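Mittwoch, 18. September 2019

Heute endlich ein richtig guter Tag an der Zweiarmzelle! Die neue Fernführung läuft seit dem Vormittag durch, ohne dass wir einmal neu starten mussten, und das Nachlaufen der Gelenke fühlt sich am Führungsarm jetzt fast direkt an. Dirk hat gestern Abend noch die Filterzeit heruntergesetzt — der Unterschied ist enorm, man zittert nicht mehr gegen die eigene Verzögerung an.

Aufgabe für den Datensatz Ginora: Beutel mit den weißen Bohnen von der Tischmitte aufnehmen und in die rote Schale zum Kunstobst legen. Klingt banal, ist aber genau das, was wir wollten. Der Beutel ist weich, durchsichtig und knittert jedes Mal anders, und die Bohnen rutschen beim Anheben in eine Ecke. Mit den festen Früchten waren wir im Januar nach wenigen Tagen fertig, hier lernt man beim Vorführen selbst noch dazu.
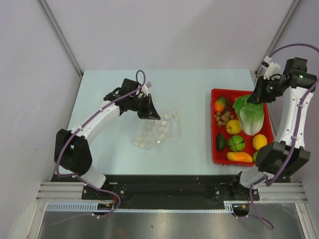

Am besten klappt es, wenn man flach von der Seite an eine Knitterkante geht und die Finger erst kurz vor dem Kontakt schließt. Von oben schiebt man den Beutel nur vor sich her. Der rechte Arm bleibt solange über der Schale und greift erst ein, wenn der linke den Beutel angehoben hat. Ich hatte anfangs beide gleichzeitig bewegt, das sah flott aus, gab aber zweimal einen Beinahezusammenstoß über dem Salat.

Ziel sind 200 Vorführungen bis zum Training. Dirk Claeys und ich wechseln uns nach jeweils 4 Durchgängen ab, danach werden die Handgelenke müde und man wird schlampig. Wichtig: Fehlgriffe mit anschließender Korrektur NICHT löschen, die haben uns bei Prenedska am meisten gebracht. Nur Abbrüche kommen raus.

Noch offen:
Startlage des Beutels stärker variieren, ich lege ihn unbewusst immer fast gleich hin.
Schale auch mal drehen und die Früchte umsortieren.
Kabelschlaufe am linken Greifer beobachten, bei weit gedrehtem Handgelenk wird es knapp.
In Brirnitz nachfragen, ob die Ersatzfinger mit der weicheren Auflage schon fertig sind.

Morgen früh gleich weiter, Dirk fängt an. Ich freu mich drauf!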